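Home • Updates • Spring progress report: the Usuvville online catalogue

Hello again from Usuvville! I promised you a proper update once the money had been put to work, and there's plenty to tell.

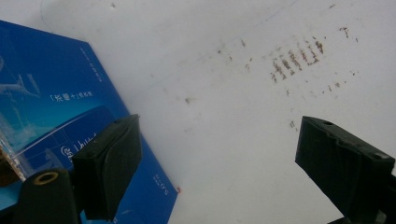
Where we've got to

The short version is that the new catalogue site is up on its test address and you can poke about in it whenever you like (same login as last time). The long version has a few bumps in it, so get a cup of tea.

When I wrote to you in February I had a design I loved and not much behind it. Since then I've moved 300 records over from the old site, rebuilt the search from scratch and thrown out the menu that everyone complained about. It had 34 links in it! Some of them went to the same page under different names, and two went to a page we took down before I even started. The new menu has five, and the rest is tucked away under "More from Usuvville" for the people who really want it.

Search is the bit I'm proudest of. On the old site you had to spell a place name exactly as we'd typed it, which was hopeless, as we hadn't always typed it the same way ourselves. Now it forgives a missing letter or two and offers you the nearest match. Condinska is the one I test with, as I've found it spelt four ways in our own records, and all four now bring up the right page. I did a little dance when that worked.

What your grant has paid for

Most of it has gone on the build, as planned. The hosting moved to Kelemen in March and the first year is paid up front, so there won't be another bill for that until next spring. Their support people have been lovely, and quick too, although they did leave me without email for a whole morning during the switch (I got a lot done, to be fair).

The other big item was the accessibility check. I'd set money aside for one round and I'm glad I did, because the report came back with 33 things to put right. Don't be alarmed, a lot of them were tiny: pale grey text on a white background, buttons that only said "click", that kind of thing. I've fixed all but six. The six that are left are to do with the map, and I'll come to the map in a minute.

I haven't touched the training money yet. I'd like to keep it for the summer, when the site has stopped changing under people's feet.

The map, oh dear

I was too hopeful about this one. The plan was to have a clickable map on the front page, using the Zudine plug-in, and on my own computer it looked wonderful. On a phone it took so long to load that I gave up and went back, and so did nearly everyone I asked to try it. It also can't be used with a keyboard alone, hence the six leftover items.

I've taken it off the front page and put a plain list of places there for now. It's not glamorous but it's fast, and it works with a screen reader. I'm trying a lighter version of the map on its own page, and if that isn't any good by the end of June I'd rather drop it and spend the hours on something else. Would you be happy with that? It was in the original bid, so I don't want to do it without asking you first.

What people have said

I asked our mailing list for testers and hoped for a handful, and got 100 replies, which floored me. I couldn't use them all at once, so I've been letting them in a few at a time and fixing things in between. The comments I get most are that the text is easier to read (hooray), that the green is too green (I've toned it down) and that they can't find the newsletter archive. That last one is my fault. It's there, but I'd called it "Past issues" and hidden it at the bottom. It's back to being "Newsletters" now, up by the search box.

One tester asked whether we could bring back the visitor counter. We could. I'm not going to.

Still to do

Finish moving the older newsletters, which are scans and need their titles typing in by hand.
Redirect the old addresses, so that nobody's bookmarks break on launch day.
Write the help page. I keep putting this off.
Settle the map question, once I've heard from you.
Book the training sessions.

I'm still aiming to switch over in July. If the redirects turn out to be a nightmare it might slip a couple of weeks, and I'll let you know as soon as I can see that coming. The spending sheet is attached in the same layout as before, with a new line for the hosting, and I'll send the next report once we've launched.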